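In Defense of the Dish Rack

By Soon-im Koo

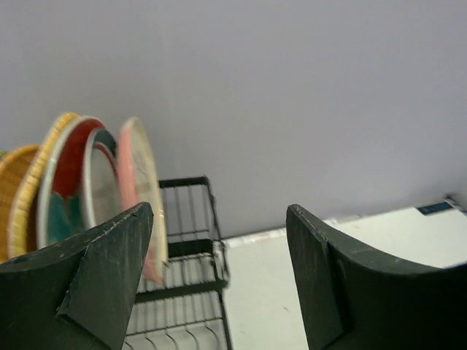
Plates and woven pieces standing in a black wire rack.

The residents' handbook at Nesau devotes two pages to the shared kitchens. Most of the guidance is sound. One sentence, added in July, is not: it asks that all dish racks be removed from the counters and that every item be dried by hand and put away at once. The housing office should withdraw it.

The case for the rule was set out by Ismael Seixas in the office's newsletter. He argues that a rack left on the counter takes up room, invites clutter and gives a kitchen an unfinished look. These are fair concerns, and anyone who has shared a sink with strangers will recognize them. They do not, however, support a general ban.

A wire rack with upright slots is a modest piece of equipment. It holds plates on edge, so that air can reach both faces, and it keeps a white plate with a red band apart from a pink one with a cream rim. In a shared kitchen that matters. Residents bring their own dishes, few of which match, and a person looking for a particular plate can find it without lifting a stack. Woven pieces benefit as well. Wicker should be stored where it can breathe, and a closed cabinet is a poor place for it.

The alternative on offer is the dish towel. A towel used by one household and washed often is perfectly adequate. A towel used by an entire floor is another matter, and the handbook does not say who is to launder it.

The office has also pointed to the folding Grestik mats now stocked in the supply room. They are useful for glasses. Plates laid flat on them take up more of the counter than a rack does – a curious result for a rule meant to save space.

A better rule would permit one rack per kitchen and ask that it be cleared each evening. The Lungu building has followed that practice for years, and its counters are in good order. The handbook is open for comment until 26 October 2026, and residents who cook should write in.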